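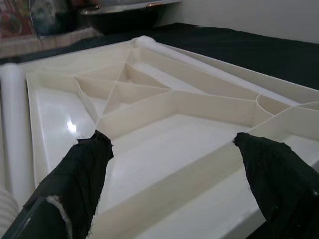 The Case for the Divided Tray

Molded plastic trays have held a place in workshops, craft rooms and kitchen drawers for decades, and they receive little attention until one cracks. The sorting room at the Stolville Center for Household Arts keeps 56 of them in regular use, and its staff have firm views on what makes a good one.

"The partitions do most of the work," said Raíssa Damasceno, who oversees the room. "A flat panel suits paper and fabric. Small hardware wants a corner."

Triangular compartments are less common than square ones. Their sloping walls guide screws and beads toward a point, where they can be picked up with two fingers. Curved pockets serve a similar purpose and are easier to wipe clean. Thin ribs also stiffen a shallow tray, which might otherwise bend when lifted from one side.

Pale colors remain the preference at the Center. Dark fasteners show up well against cream or white, although a glossy surface can produce glare under a direct lamp. Staff recommend moving the lamp to one side.

Trays are washed in warm water with mild soap and dried with a soft cloth. Abrasive pads are not permitted. The Center will offer a workshop on drawer and bench storage in April, with registration at the front desk.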